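Saturday kitchen helper — Peltier Street Supper Room

We need one person to sort and put away utensils after our weekly supper. The shift is 6 hours, starting at 1 p.m. You'll clear the tables, sort ladles, forks, spoons and chopsticks, and fold the tablecloths. No experience needed — you should be able to stand for most of the shift. Meals included. 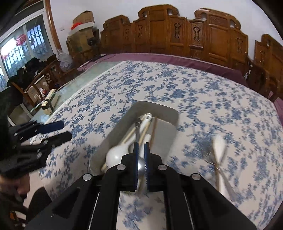
Ladle and chopsticks in a gray bin, on one of our flowered cloths

Apply in person at the Nitura Building, room 13.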